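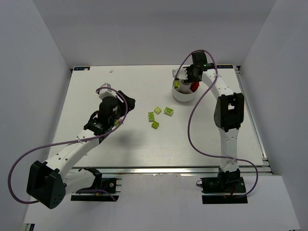 Dirnberg Block Sorting Gallery

Pictures from the Dirnberg sorting table, page updated Thu 6 May. The activity is block sorting with a divided bowl: small toy building blocks are placed on the table and moved into the sections of the bowl. The full set, Gimix, holds 83 blocks. A round uses 16 of them at most, and the rest stay in the storage box. Click a picture for the larger version.

1. Table and walls

White rectangular tabletop with light, plain walls on three sides. Grooved metal rail along the near edge, and a small printed label at each far corner. A small yellow-green piece is at the left, by the gripper.

The table is wiped with a dry cloth between rounds. Spray cleaner leaves a film that makes the blocks slide, so it is used only at the end of the day. 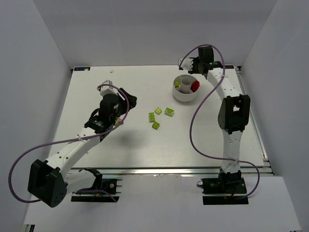 2. Bowl and blocks

Round divided bowl on the white tabletop, with small toy building blocks. Bowl and blocks are both between the two gripper ends.

The bowl is listed in the inventory as Roman. It replaced an older one, Panden, which had a rounded bottom and rocked when a block was set down near the rim. Panden is kept as a spare and does not appear in this gallery.

Notes on the set

Blocks are washed in warm water with dish soap and dried on a towel overnight. They should not go in the dishwasher. The bowl can be washed the same way.

Blocks with worn or chipped corners are taken out and replaced from the same product line so that the sizes still match. More than 4 have been replaced so far.

Sorting is by color. Sorting by size was tried for 2 rounds and dropped, as the difference between the two smallest sizes is hard to see on a white surface.

The next set of pictures will be added in June. Earlier galleries are in the archive, listed by table.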